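Locker cloth

A locker cloth is a small cleaning cloth kept in or on a bank of lockers and used for wiping the doors, the handles and any table or counter nearby. The term is used mainly by people who look after shared offices, workshops, changing rooms and staff rooms. The cloth itself is an ordinary one. What sets it apart is where it is stored and the limited set of surfaces it is used on.

Background

Metal lockers with vented doors have been standard in workplaces for generations. Early upkeep advice treated them as part of the floor and walls, to be washed down with a mop or a rag when the room was cleaned. A staff handbook issued by the Sestelberg works in 1949 is the oldest text known to use a separate heading for lockers. It asks that "a cloth be left at the cabinets and not taken to the benches." The Mengal company, which made steel cabinets, later printed a similar line on the card that came with its keys.

The arrival of microfiber changed the practice more than any rule did. Cotton rags leave lint on painted metal and catch on the edges of vents. Microfiber catches less, picks up dust without a spray, and dries quickly when hung in the open.

Materials and color

Most locker cloths sold today are a blend of polyester and polyamide, knitted with short loops on both sides. Cloths with a long pile hold more dust but are harder to push into corners. Flat-woven cloths are better for glass and polished surfaces and do less well on the matte paint used on most cabinets.

Color is often used to keep cloths apart. There is no single standard, and the meaning of a color differs from one building to the next. Green is a common choice for general surfaces, with other colors held back for washrooms and food areas. The Ditex range, sold in packs of 15, comes in four colors and leaves it to the buyer to assign them. A bright color also has the simple benefit of being easy to spot against gray or beige doors.

Parts of a locker that need wiping

The handle and the area around it collect the most marks. Skin oil builds up in the recess behind a pull handle and along the edge where fingers close the door. Keyholes and latches should be wiped with a dry or barely damp cloth, as water that gets into a lock can cause rust.

Vents are the slowest part. A louvered panel gathers dust on the upper face of each slat, where it can't be seen from standing height. The usual method is to fold the cloth over one finger and draw it along each slat from one end to the other. Grilles with small openings are better brushed first and wiped afterward.

Door fronts are wiped from top to bottom. Paper notices are a frequent obstacle. Tape leaves a sticky outline when it is removed, and a damp cloth passed over handwriting may smear the ink. Many caretaking guides suggest working around a notice and changing it when it becomes worn.

The tops of lockers are often left out. Dust there falls onto the doors each time one is shut hard, so a clean front may look gray again within days.

Drying and storage

A cloth that has been used damp has to be hung where air can reach both sides. The most common place is a door handle. It needs no extra fitting, and it keeps the cloth with the furniture it belongs to.

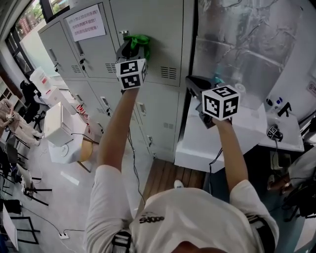 Brijesh Sengar: The handle works for drying, but please mention that a wet cloth left there overnight will mark the paint. We had a row of cabinets with a dull patch under every handle. A stick-on hook on the end panel fixed it, and people stopped moving the cloth to get at their own door.

Marks of this kind are well known on older powder-coated doors. They come from cleaner left in the fabric more often than from plain water, and they are hard to remove once the finish has dulled. Wringing the cloth and hanging it by one corner reduces the contact.

Hooks, rails and magnetic clips are all sold as alternatives. The Avau rail is a short bar with a magnet at each end that sits on the side of a steel cabinet. Magnetic fittings do not hold on aluminum or plastic lockers, and they slip if the surface is greasy.

Storing the cloth inside a closed locker is generally advised against. Even with vents, air moves slowly behind a shut door, and a damp cloth will smell within a day or two.

Use on nearby surfaces

Lockers are often placed beside a table, a counter or a small sink, and the same cloth tends to be used on all of them. This is accepted practice for dry dusting. Where people eat or make drinks, a second cloth is normally kept for the counter.

The order of work matters if one cloth is used throughout. Table first, then door fronts, then vents — the dirtiest part comes last. The cloth is folded in half and in half again, which gives eight clean faces when both sides are used. A fresh face is turned out for each surface. A cloth bunched in the hand has more grip on a stubborn spot but wipes unevenly and leaves streaks on a flat door.
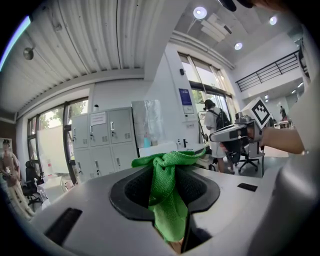

Brijesh Sengar

Washing

Microfiber cloths are washed at 60 degrees Celsius with a small amount of liquid detergent. Fabric softener coats the fibers and should not be used. Cotton towels should be kept out of the same load because their lint sticks to the loops.

A new cloth should be washed once before use, on its own or with others of the same color. Dark and bright dyes may run the first time. Tumble drying on low heat is safe for most blends, though high heat will melt the fine ends of the fibers and leave the cloth stiff.

In a shared room, a cloth in daily use is usually changed every 3 days. It is retired when it no longer picks up dust, when the hem has come loose, or when grit has worked so far into the pile that it scratches. Old cloths are often moved on to floors, bicycles or tools — cutting off one corner is a common way to show that a cloth has been downgraded.

See also: Cleaning cloth; Locker; Microfiber; Powder coating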